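Stop Throwing Away the Bad Segments

Posted in Opinion – 14 comments – 90 shares

So Wael and I had the same argument again on Friday, the one we've been having since I moved over to the data tooling side, and I've decided to have it in public because I think I'm right and he has a blog too if he wants to answer me.

The argument goes like this. We write the software that takes hand-held gripper recordings of people tidying and packing and moving things around their homes, and turns them into something a policy can learn from. You get a wide, bendy fisheye view, a pair of fingers, and a track of where the tool went. Our pipeline (it's called Cele, don't ask me why, Nouhaila named it before I joined) goes through every recording and decides what stays. Pose tracking gets shaky? Out. Fingers covered up for too long? Out. Second tool wanders into view? Also out, until last month. By the end you have a very clean set and everybody feels great about it.

I don't feel great about it! I went through 600 rejected segments over a couple of weeks, coffee in hand, just watching. And nearly 90 of them were perfectly good. Some were better than good. They were the most interesting manipulation we had, and our filters had tossed them for being interesting.

Take box work on a bed, which is the kind of thing our filters hate.

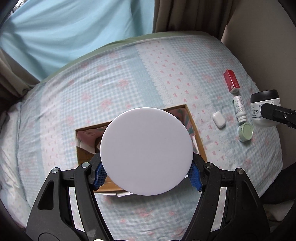
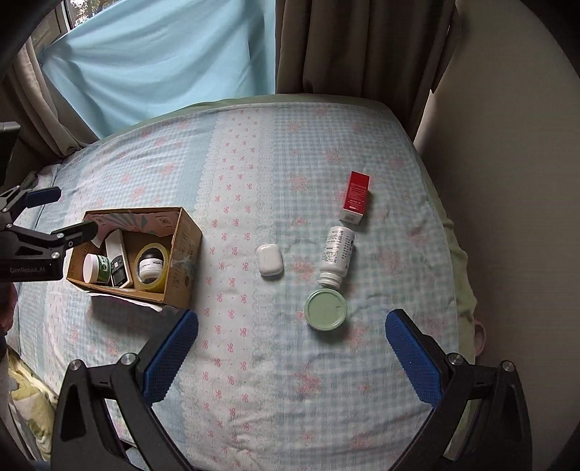
A bed is a terrible surface if you're a tracker. It's soft, so whatever you put down settles at its own angle. Bedspreads tend to have a repeating pattern, and repeating patterns are where feature matching goes to make a fool of itself, because one check looks an awful lot like the next check. Then you pick up something big and pale and flat, and half of the features you were relying on are hidden behind the thing you're holding. The confidence score drops like a rock and the filter goes snip.

But think about what just got snipped. It's the part where the object is in the fingers. That's the part we wanted! What we keep is the approach, with the fingers open and a nice clear view of everything, and then what we teach the model is mostly how to hover.

Wael's side of it, and I'll try to be fair, is that bad poses poison training. If the tracker says the tool jumped sideways and it didn't, the policy learns a jump. He spent most of November chasing a twitch in the wrist of the arm at Dradthorpe, and it came down to 40 segments with drift in them. Only 40, in a really big set. So when I come along saying keep more of the ugly stuff, he hears "please bring back my twitch," and I do get that.

My answer is that we've been treating one number as if it answered two questions. Is the pose good? And is the segment useful? Those are different things, and Cele squashes them into one score with one cutoff that Rachid picked ages ago (he told me himself he picked it because the plot looked like it had an elbow there). A segment can have a rotten pose for half a second and still tell you everything about how the fingers close on a rim, what order things go into a box, when somebody gives up on a grasp and tries again from the other side. You can mask the bad poses in the loss and keep the frames. You can re-run the tracker backward from the end of the clip, which fixes way more than I expected. Mahmoud hacked that together on a slow afternoon and it runs overnight on one machine.

The small stuff matters too. Little jars and bottles on their sides are a pain for our object detector, and its boxes flicker on and off, so the "scene stability" check throws a fit. I have grown to hate the scene stability check. It was written for a tabletop with a gray mat on it, back when we had a tabletop with a gray mat on it. Homes aren't like that. Mine certainly isn't, you should see my bed on laundry day.

What I'd like, and what I've put in a ticket that's been sitting open for 30 days, is dull. Split the score in two. Log the reason for every rejection in words a person can read, and have someone watch a random handful of rejects each week, with their eyes, like an animal. The folks at Orkunico do a version of this and their reject pile is where half their test cases come from.

Wael says the weekly watching won't last past the first busy month. Maybe! I've offered to take the first shift, and Reda from the Cledham office has said she'll take the second if I fix the viewer so it stops forgetting her playback speed. I'm working on the viewer now.

Share this post (90) – Comments (14) – Leave a comment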